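**Bench notebook – January, bin + blocks, cont.**

Started 7:30. Coffee first. Heating in the back half still not doing much, so the paint tests wait again.

Left over from last entry: decide what to do with the big gray bin. Repaint, reline or leave it. The white on the inside of the back wall is in bad shape, scraped right through to gray along the lower part, and the left half is worse than the right. Up near the top it's still fairly solid. I had it in my head that we did that coat in the fall but the page says earlier, so it's held up better than I was giving it credit for.

Options as I see them:

- sand back, prime, recoat white (cheap, slow, will chip again)
- sheet liner on the back wall only. Gridstead has the thin stuff, 2 week wait
- leave it alone til the Detari job is out the door

Leaning toward the third. Not going to pull the bin apart with a job on.

If we do recoat: the bottom third takes all the abuse, so that's where the extra coats go. No point building up the top. And scuff the old white properly this time, last time I just wiped it down and rolled over it, which was lazy. Tape the side walls. They're blue-gray on the left and darker on the right and I don't want white slop on either.

Blocks. Working set is six, three green and three red. Same bar shape so they can be swapped one for one. The Karras order sheet still calls the green "forest" and the red "barn", our labels say neither. Change the labels, not the sheet. Everybody just says green and red anyway.

Wrote up a layout for the log before moving anything:

- green, close to the left wall, nearly straight up and down
- two greens toward the middle, meeting at the low end, kind of a lopsided T upside down
- long red left of those, slanting up toward them
- two reds on the right, side by side, tops close, bottoms spread a little
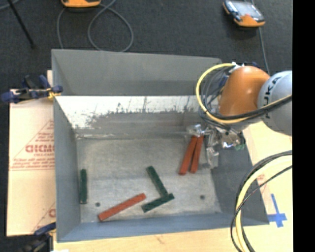

Want to keep logging layouts like this, in words, even if it's a pain. The ones from before the holidays just say "mixed" or "spread out" and I can't do anything with that now. Doesn't need to be pretty. Color, which wall it's near, which way it leans, what it's touching. Four things. If two are touching say where.

Shorthand to try: G and R, then L / M / Rt for side of the bin. Don't use R for right!! Did that on two pages already and had to go back thru with a red pen.

Holes in the floor – there's one lower left and one lower right, and they're handy as fixed points when writing up a layout. "Between the left hole and the wall" beats "sort of in the corner". Going to call them HL and HR. Leave them open for now. If we ever fit a floor liner it needs cutouts in the same places, so make a paper template BEFORE ordering. Note to self, the last template is in the flat drawer under the Grudarness catalog and it's for the old bin, so don't use it.

Floor itself: scuffed, blotchy, but I don't mind it. Gray on gray doesn't bother me the way the back wall does. Wouldn't paint it. Any coating there is going to get chewed up in a month and then we've got flakes on the blocks.

Spare blocks. Cut list says 30 blanks, still bare, stacked on the shelf by the door. Need edges eased before paint. Did a couple by hand with 220 and it's fine but slow, router table would be quicker if somebody clears it off. Reds first, I've got more of the red open and it's skinning over in the can.

Touch-up: one of the greens has a pale edge at one end. Dab of paint or ignore? Ignore for now, but put it in the log so we can tell that one from the other two. Maybe it's useful as is.

Money stuff – Gridstead quote for liner + adhesive came to 372 with shipping. Seems high for what is basicaly one panel. Ask if they'll do an offcut. Detari might have scrap the right thickness too, will ask when I call them re delivery.

To do:

- [x] layout written up
- [ ] relabel block box
- [ ] paper template, floor, both holes marked
- [ ] ease edges on blanks
- [ ] call Detari (delivery, scrap)
- [ ] measure back wall inside, top edge slopes so take it at both ends
- [ ] buy tape, we're out of the wide one

Stopped at noon for the delivery. Pick up at the template.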